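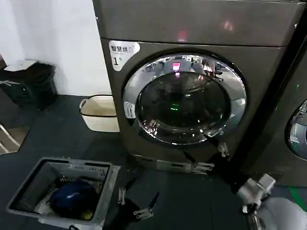
Depth dropouts on washer doors, two-arm planner

kp_lattice
We run the Skevus planner on a two-arm setup in Draltidthorpe. Door pull fails in 11 of 100 runs. The rim pose from the head camera jumps between cycles and the planner rejects the grasp as unreachable. Driver is Raltitia, build 452.
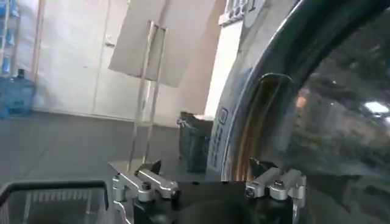

Is the pose filtered before it reaches the planner? Only by a median over 16 cycles, so a long dropout still gets through.

torque_notes
Don't feed raw depth from the door into the pose fit. Mask the glass, fit a circle to the rim edge in the color image, and take the plane from the front panel, where depth is usable. With a dark domed window like yours, rows of ceiling lights show up in the glass and the edge detector will take them for rim arcs. Gate on radius and most of them go away.

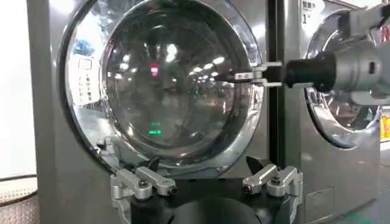
Contact handling matters as much as the pose. Switch the arm to compliant mode before closing, and set low stiffness along the pull direction. With two fingers on the right side of the chrome ring, a stiff wrist will fight the hinge arc — lower the rotational gain too.

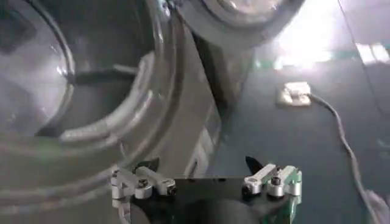
Which frame should the arc be planned in? The hinge frame, with the radius taken from the circle fit.

gasser_user
Same here on Gasser. Restarting the driver helped.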